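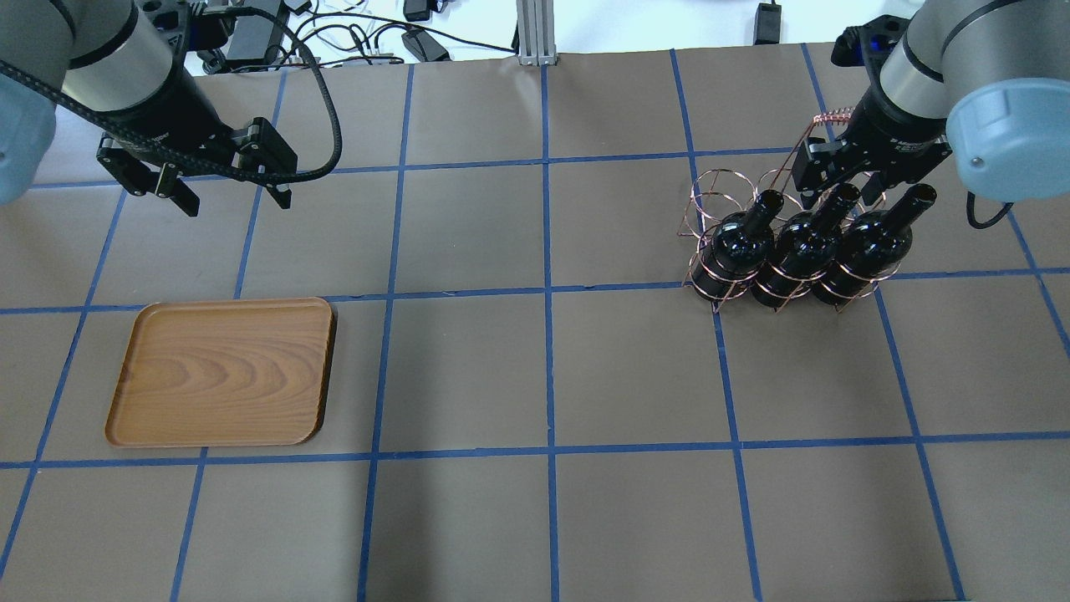 Why part-time workers leave the pension match unclaimed
Gaspard Delaunay
Final report, Personal Finance and Society
Submitted 2022-04-07

1. Background

Many employers in our area offer a retirement plan in which the company adds money when the worker adds money. This is usually called a match. A worker who puts in nothing gets nothing from the employer. For full-time staff the match is often explained at hiring, and in many firms enrollment is automatic. Part-time staff are a different case. They may have to wait before they qualify, and in the places I looked at they had to fill in the form themselves.

My question was a narrow one: among part-time workers who already qualify for a match, what keeps them from signing up? I left out workers who don't yet qualify, and I left out the self-employed.

2. The workplaces

I contacted six employers and two agreed to take part. The first, Velleck, is a garden supply store with a warehouse behind it. The second, Collado, runs a commercial bakery and three small shops. Both use the same kind of plan. The employer matches every dollar the worker puts in, up to three percent of pay. Both let part-time staff join after one year of service.

The plans differ in how a person joins. At Velleck the worker asks the office for a packet, fills in four pages and returns them. At Collado the worker signs up on a website run by the plan provider, Semetti. The website needs an employee number that is printed on the pay stub and nowhere else.

3. Method

I wrote a questionnaire with 22 questions and tested it on classmates first. Two questions were reworded after the test. "Are you enrolled in the plan?" became "Does money come out of your paycheck for retirement?" because several classmates with jobs did not know what a plan was called at their own workplace.

The questionnaire was handed out on paper with the December pay stubs. It was anonymous. I received 30 completed forms, 16 from Collado and 14 from Velleck. All came from part-time workers with more than a year of service. I then held short interviews with five people who had ticked a box saying they were willing to talk. The interviews were done by phone and I took notes by hand.

I also worked out what a typical worker would miss by not joining. For this I used the middle value of the yearly pay reported on the forms, rounded to the nearest hundred.

4. Results

Eight of the 30 workers were enrolled. The other 22 were not. The share was slightly higher at Velleck, where the process is on paper, but with groups this small I would not read much into that.

The 22 workers who were not enrolled were asked to choose one main reason. Their answers were:

Did not know they qualified: 9
Could not spare the money: 6
Meant to do it but had not: 4
Did not expect to stay in the job: 2
Did not trust the plan: 1

The first answer was the largest group, which I had not expected. I had assumed that money would come first. In the interviews, three people said they had been told when they were hired that the plan was "for full-time" and had never heard anything different. One of them had been at Collado for six years.

The typical yearly pay came to $13,600. Three percent of that is $408, and after rounding each of the paychecks down to the cent the match comes to $407 a year. The worker would have to put in the same amount to get all of it. With biweekly pay that is a little under $16 per check before taxes.

I asked on the form how much people thought they would have to put in to get the full match. Most guesses were well above the real figure. Two people wrote $100 per check. Among the six who said they could not spare the money, four had guessed $50 or more.

5. What the interviews added

The interviews were useful mainly for the people who "meant to do it." At Velleck the packet asks for a beneficiary with a Social Security number, and two people had stopped there. One wanted to name a sister and did not want to call her just for the number. The packet stayed in a drawer. At Collado the trouble was the employee number. A worker who gets paid by direct deposit does not normally pick up the stub, and the website logs the person out after a few minutes.

One interviewee was enrolled and put in one percent. She thought one percent was the limit for part-time staff. It is not – the limit on the match is the same for all staff – but the form gives one percent as its sample entry and she had copied it.

Nobody I spoke to knew what the money was invested in. The enrolled workers did not seem worried by this.

6. Limits of the study

The sample is small and comes from two employers in one town. People who fill in a form about retirement may be more interested in it than people who don't. The pay figures were reported by the workers and I could not check them. I also did not ask about age in a useful way. The form had a box for "24 or under" and a box for "over 24," and I should have used more groups, since somebody aged 25 and somebody aged 60 have very different reasons to save.

I had planned to include a third employer, Stultia, a home care agency, but it changed plan providers partway through the semester and withdrew.

7. Suggestions

Both employers could send a one-page letter to each part-time worker in the month the worker qualifies. The letter should give the cost per paycheck in dollars. A percentage was hard for many people to turn into an amount.

Velleck could let workers hand in the packet and add the beneficiary details later. I asked the office and was told the plan rules allow it. Collado could print the employee number on the letter.

Both employers have been sent a copy of this report with the answers grouped so that no worker can be identified. Velleck has asked for the questionnaire as well, and it is attached as Appendix A. The interview notes are not included.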